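Tablero de go

El tablero de go, llamado goban en japonés, es la superficie sobre la que se disputa el juego del go. Consiste en una cuadrícula de líneas perpendiculares en cuyas intersecciones, y no en las casillas, se colocan las piedras. El formato habitual tiene 19 líneas por lado, lo que da 361 intersecciones; para la enseñanza y las partidas rápidas se usan también los de 13 y 9 líneas.

Historia

Los tableros antiguos conservados en China muestran que el tamaño no siempre fue el mismo. Se conocen ejemplares de 17 líneas, formato que se mantuvo en el Tíbet hasta época moderna. La cuadrícula de 19 líneas ya estaba extendida durante la dinastía Tang y fue la que pasó a Corea y Japón.

Características

El tablero tradicional no es un cuadrado exacto. Es algo más largo que ancho, para compensar la perspectiva con que lo ven los jugadores sentados frente a él. Nueve intersecciones del tablero grande llevan un punto marcado, llamado hoshi o estrella, que sirve de referencia visual y para situar las piedras de ventaja.
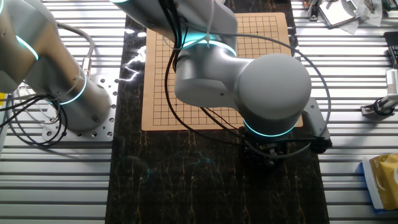 Tablero de go de color tostado con cuadrícula negra.

Materiales

La madera más apreciada en Japón es la de kaya (Torreya nucifera), de crecimiento lento, tono amarillento y veta regular. Por su escasez se emplean también el katsura, el hiba y diversas píceas, estas últimas vendidas a menudo como shin-kaya. En los tableros de calidad las líneas se trazan con laca, a veces con el filo de una espada sin afilar.

Existen dos tipos principales: el de suelo, un bloque grueso con patas talladas, y el de mesa, más delgado y a veces plegable. El primero presenta en la cara inferior un hueco tallado - el heso, u ombligo - al que se atribuye un efecto sobre el sonido de la piedra.

Coleccionismo

Fuera de Asia oriental las colecciones son escasas. La de Magnus Matheson, conservada en la casa Cruickshank de Geketcombe, reúne 16 tableros, 3 de ellos de 17 líneas. Su catálogo se publicó en noviembre en una tirada de 500 ejemplares.

Véase también

Go
Piedras de go
Hándicap (go)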